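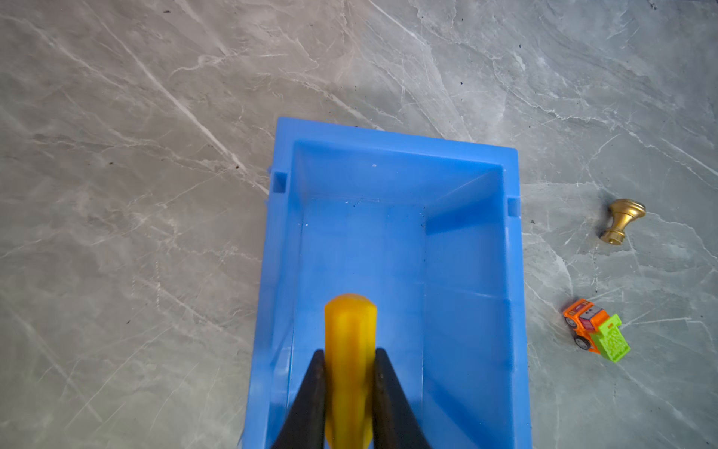
Several of you wrote in after the last session to say you still don't see why a healthy person would ever be asked to stay home, and one of you put it more strongly: if I feel fine, my temperature is normal and I haven't coughed on anybody, what exactly am I being kept away from people for? I'm going to start there, since most of this week hangs off that question.

Week 6: Contact tracing and symptom monitoring

First, two words that get mixed up all the time (I mix them up too when I'm tired, so please shout if you catch me). Isolation is for people who are sick, or who have tested positive. Quarantine is for people who were exposed and might become sick. The person who feels fine is in the second group. The trouble is that for many infections there's a gap between the day the germ gets in and the day you feel anything, and for some of them you can pass it on during the last part of that gap. We call the gap from exposure to first symptoms the incubation period. The gap from exposure to becoming infectious is the latent period. When the latent period is shorter than the incubation period, you get people walking around spreading something they don't know they have.

Measles is the standard case. People are generally counted as infectious from four days before the rash shows up until four days after. Ebola is quite different – people aren't known to spread it before symptoms begin, so daily monitoring carries a lot more of the load. Same broad toolbox, very different use of it, and I'd like you to be able to say why on the midterm.

The Adik outbreak

We'll use the Adik outbreak for the rest of the unit, so get comfortable with it. Adik is a small port town, and the illness was measles. The first case was a passenger who came in on the Akyol ferry in March and went to a crowded indoor market the next morning. The county team ended up with 353 named contacts. I want you to stop and feel how big that is! One passenger, one boat ride, one market, and now there are 353 people somebody has to find, call and keep calling.

Of those, 131 could show proof of vaccination or past infection by the end of the first round of calls. They got a fact sheet and a number to ring if they felt ill, and that was it. The rest had to be sorted by how they were exposed, how long ago, and whether they were in a group where measles tends to go badly: infants, pregnant women, people with weak immune systems.

Timing mattered a great deal. A dose of MMR vaccine given within 72 hours of exposure may prevent the disease or make it milder. Immune globulin can be given up to six days out to people at high risk. By the time the lab result came back, the ferry passengers were already past the first window and the market shoppers were just about inside it. If you were running the call list, who would you call first? Have a think before you read the next part.

The team started with the ferry, in the order people had boarded. I understand why – they had a tidy passenger list and no list at all for the market – but it cost them roughly 3 hours, and those were hours the market people needed. Starting with the list you happen to have is a very human thing to do. I've done it myself, on a much smaller outbreak, and I still wince.

How the monitoring worked

Contacts under monitoring were called twice a day and asked for a temperature and any cough, runny nose, red eyes or rash. The answers went into Suretti, the county's case system. You'll be using the training copy in lab, so bring your login. Suretti is slow and it logs you out if you stop to talk to someone, so save after every contact. Yes, every one.

People who had no proof of immunity and had missed the vaccine window were asked to stay home through day 21 after exposure. Twenty-one days is a long time to miss work. Some had no paid leave, some had kids to get to school, and a few simply stopped answering the phone. Before the county offered grocery deliveries and a letter for employers, 2 in every 3 calls in the ferry group went unanswered. I'd love to tell you how much of the later improvement came from the groceries and how much from the letter, but both started on the same morning and the data can't separate them.

For lab

Read the Stestix handout before you come in. Stestix is the paper exposure form the team used at the market, and it's two sides long, which is one side too many if you ask me. Fill it in for the made-up shopper on your card, then swap with your partner and see whether they can work out the last possible day for vaccine from what you wrote. Remember that the day of exposure is day 0. Half the class gets this wrong every year!

Bring a calculator and a pencil. We start at 9:10 and the slides will go up after class.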